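Mar 23, 2022

Hi all! I'm Leilani Dvorak and I'm looking for people to come and eat soup with me. Well, there's a bit more to it than that, so bear with me.

I'm writing a small cookbook about the soups people make when there's no money left in the week. It's called Harasym, after the street I grew up on, and I've got a pile of recipes from neighbours, aunties and one very generous retired ship's cook. What I haven't got is enough people to taste them and tell me the truth (my family has stopped being useful, they say everything's lovely).

So I'm after tasters for a run of 7 evening sessions, finishing up in July. You'd come along, try two soups, fill in a one-page form and have a natter with the table about what you'd change. Each session runs 2 hours. You don't have to make all of them, but I'd love it if you could manage at least three, so I can get a feel for your tastes. If you hate coriander, tell me early!

You don't need to know anything about food. I'd especially like to hear from people who cook for kids, people who cook for one, and anybody who grew up with a soup I've probably never heard of. Bring the recipe if you have it, even if it's scribbled on the back of an envelope.

A few practical bits. You need to be 18 or over. Most of the soups have wheat, dairy or celery in them somewhere, and the kitchen isn't set up for serious allergies, so please sit this one out if that's you. I can't pay a wage, but I'll cover your bus fare, you'll get a copy of the book, and your name goes in the back in whatever colour ink the printer lets me have.

I'm also keen to find one person to help me type up the forms afterwards. That one is paid, $500 for the whole run, and you can do it from home in your pyjamas.

To put your hand up, drop a note in the box at unit 1701 with your name, your phone number and your favourite soup. Suryani Ong is looking after the list and she'll ring you back.
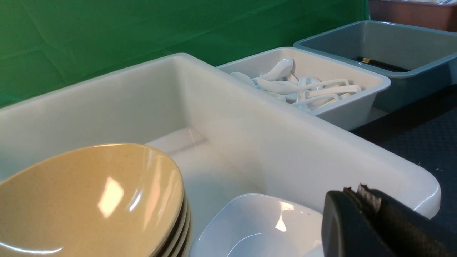 *Bowls and a big white tub*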